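Week 4 handout: Good practice when you record people at work

These are my notes from the session, cleaned up a bit and with the stuff I forgot to say put back in. If you missed it, read this before you sign out any gear.

We started with the question I get every term, which is whether there's a single rulebook for recording hand demonstrations. There isn't one I can hand you. What you have is the law where you're recording, the rules of whoever owns the building, and our own house rules, and you follow all three. If they disagree, go with the strictest. I know that's annoying – I've given up whole afternoons of recording over it.

Permission first. Get it in writing from the store or workshop, and get it from the person who will be on the floor when you arrive. Head office saying yes to Nazma Mridha in November doesn't help you much when the shift manager has never heard of her. Carry a printed copy. The person wearing the camera signs their own form, and they can pull out at any point, including after they've gone home. If they do, the whole session gets deleted, with no "but we only used the hands part."

Bystanders are the next big one. Keep your head down toward the task. If somebody walks into view, finish putting down whatever you're holding, turn away and wait. Screens, bank cards and letters with addresses count too, so look out for those at checkouts.

Now, the task itself. The Dissanayake set, which we used for the labeling exercise, has 201 clips, and 57 of them had to go. Most of those weren't privacy problems at all! People had performed for the camera. They slowed down, they held things up at funny angles, they never once changed their mind. A robot trained on that learns a very strange way to shop. So the rule is to do the job the way you'd do it on your own time, at your own speed, and to leave the dithering in.
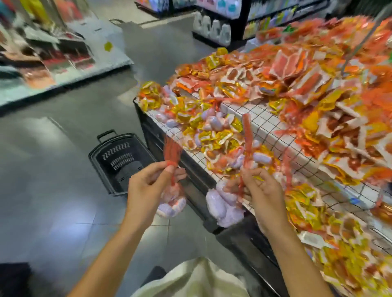

Two hands doing two things at once is where labels go wrong most often. My rule is one line per hand, each with its own start and end, even if both lines say the same verb. Please don't write "picks up items" and call it done. Say which hand, what kind of grip (pinch, wrap, hook, flat palm) and what's being held. If you can't tell what's being held, write "unclear." I will never mark you down for "unclear," but I will for a confident guess.

Handle other people's goods gently and put back what you don't buy. Food especially – clean hands, and nothing goes back on a shelf after it's been on the floor. You pay for what you damage, and you write it in the log.

Storage is quick. Everything goes on the Akiline drive the same day and comes off your card once the copy is checked. Names and forms live in a separate folder from the clips.

For next time, label the 54 practice clips in the Istel folder and bring your log sheet, due 20th January. If two of you disagree on a label, don't fix it between yourselves. Bring both versions and we'll argue about it in class.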